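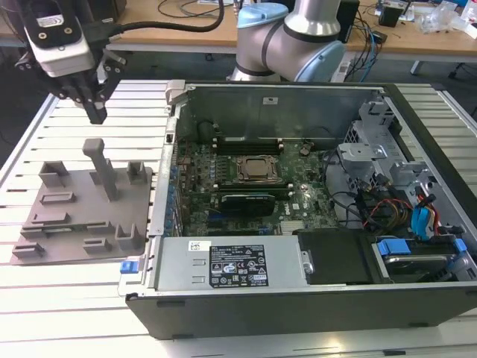 A desktop computer laid on its side with the side panel removed.

Opening a Desktop Computer for Cleaning: Advice for Home and Small Workshops
Clirnia Household Technical Service
Issued Tuesday, April 2, 2019

Members who own an older desktop computer are advised to open and clean it once a year. The work requires a Phillips screwdriver, a soft brush, a can of compressed air and a clear table. Allow 19 minutes for a first inspection and longer if dust has collected in the fans.

Before opening the case

Shut down the computer, switch off the power supply and remove the power cord from the wall. Hold the power button for several seconds to discharge what remains in the circuits. Disconnect the monitor, keyboard and all other cables, and label any that look alike.

Lay the case on its side on a firm, level surface. A table with slots or gaps will swallow small screws, so a shallow dish should be kept within reach. Touch bare metal on the chassis before touching any part inside, and repeat this whenever you return to the table.
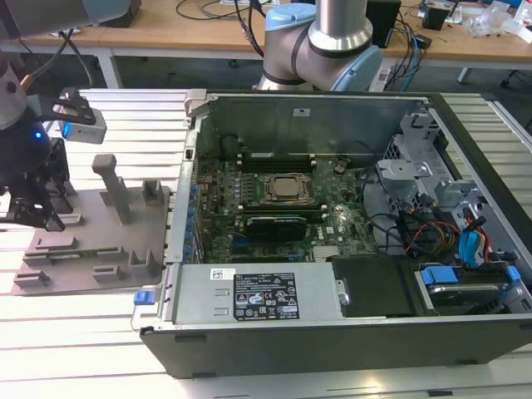

Motherboard, power supply and drive bay seen from the open side of the case.

Cleaning the interior

Begin with the larger openings and work toward the board. Use short bursts of air with the can held upright. Fans should be held still with one finger while they are being cleaned.

Heatsinks with fine fins hold more dust than their size suggests. Brush along the fins and never across them. The processor should be left in its socket with the retention bracket closed - there is no cleaning task that calls for opening it.

The power supply must not be opened under any circumstances. Its outer surface may be brushed, and the label should be kept legible, as it carries the ratings needed when a replacement is ordered. Household cleaners and damp cloths are not to be used anywhere inside the case.

Members have asked whether the round coin-cell battery on the board should be changed at the same time. This is only necessary if the computer loses its date and time when unplugged. Note the direction of the old cell before removing it.

Cables and drives

Press each drive connector gently to confirm that it is seated. Loose bundles may be gathered with a hook-and-loop strap, provided that no cable is stretched and none can reach a fan. Colored latches and drive clips are made to be worked by hand, and tools should not be used on them. 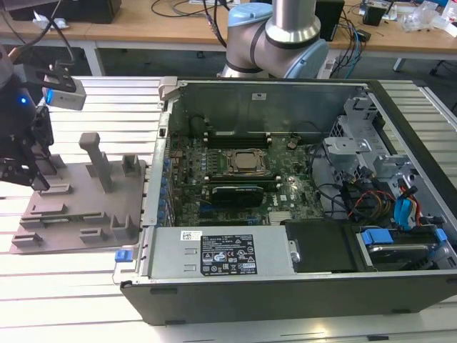

Cables grouped near the drive bay, with the graphics card below the processor.

Closing the case

Check that no screw or tool remains inside, then refit the side panel and reconnect the cables. If the computer does not start, unplug it again and check the memory modules and the graphics card first.

Questions may be addressed to Edit Pintér at the Wuvanden office. The next revision of this page is planned for June.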